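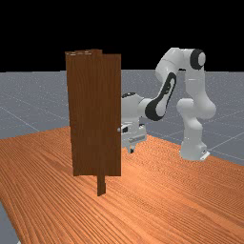
Simulated cell: arm, table and cabinet-type wooden object.

ultetti-cell-budget

Planning files and simulation episodes behind the Vostano equipment request. The repository answers one purchasing question: which arm, table and gripper to order for handling work on upright furniture, and what can wait until the next budget round.

Status
Released Tuesday, October 21, 2025. Prices are not included. Quotes go stale quickly and are kept in the purchasing system.

Contents
episodes/ — 2732 simulated episodes, one folder each
layouts/ — 187 table and base positions
costs/ — blank cost sheet, CSV
notes/ — open items by supplier

Of the episodes, 1896 were run with the arm base fixed to the tabletop. The remainder use a separate pedestal and should be budgeted as such, with floor anchors and a longer cable run.

What the episodes are for
Reach, clearance and table size. A tall object can block the wrist and gripper from one side, so each layout is scored for free space behind and beside the object as well as for reach. Layouts that fail clearance stay in the set, marked fail in layouts/index.csv.

What they are not for
Cycle time, gripper wear, payload margin. Friction values are defaults. Do not size a motor or a spare parts order from them.

Budget lines
1. Arm and controller
2. Gripper, plus one spare set of fingers
3. Table and base plate
4. Guarding and emergency stop
5. Installation and operator training
6. Service contract, from year two

Lines 1 to 3 go in one order. Line 4 depends on the risk assessment — leave it open until that is signed. The Oltlow site needs its own line 5.

Known gaps
Nearly 263 episodes lack a collision log. They are listed in episodes/missing.txt and excluded from the scores.
Pedestal layouts have no cable model.
The cost sheet assumes a single currency.

Next update: April, after the trial installation.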